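Days Out | Kitchens & Homes

Home Visits Recipes Contact

Paltivent open day, September 4, 2026

I'd been meaning to get to Paltivent since April, and the 232 bus stops right outside, so no excuses left! We were let in 4 at a time, and I went straight for the kitchen.

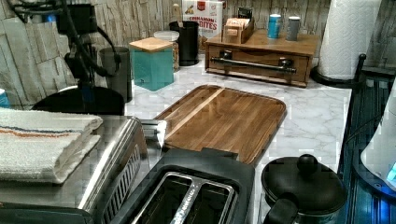 Cereal, canisters and kitchen roll along the back counter.

I do love a counter with a bit of clutter on it (mine at home is far worse). The grey wood-look wall behind it is the one I've been dithering over for ages.

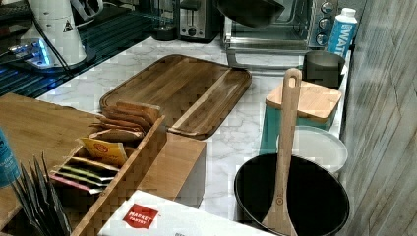
Tea is my weakness, and I could have stood there all morning. Mine lives in a carrier bag. Having all the packets upright in a long wooden box, with that chequered pattern on the front, is so much nicer, and I've already cleared a space for one.

Then it was round to the toaster end, where I got chatting about worktops and lost my place in the queue for coffee.
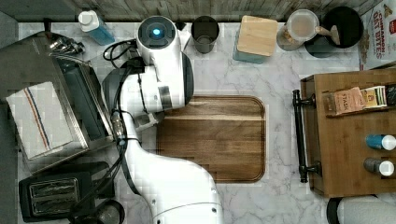 Striped towel on the toaster oven, chopping board on the marble-look top.

I came home with a Rundar brochure and strong feelings about chopping boards. I want a big one with a groove round the edge, because tomatoes go everywhere in my house, 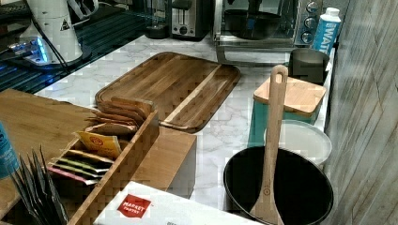 and it has to be heavy enough not to skid about. The Pilel shop next door had some, but I'd spent my money on cake by then. Parking is behind Montoya if you're driving.

Older visits Next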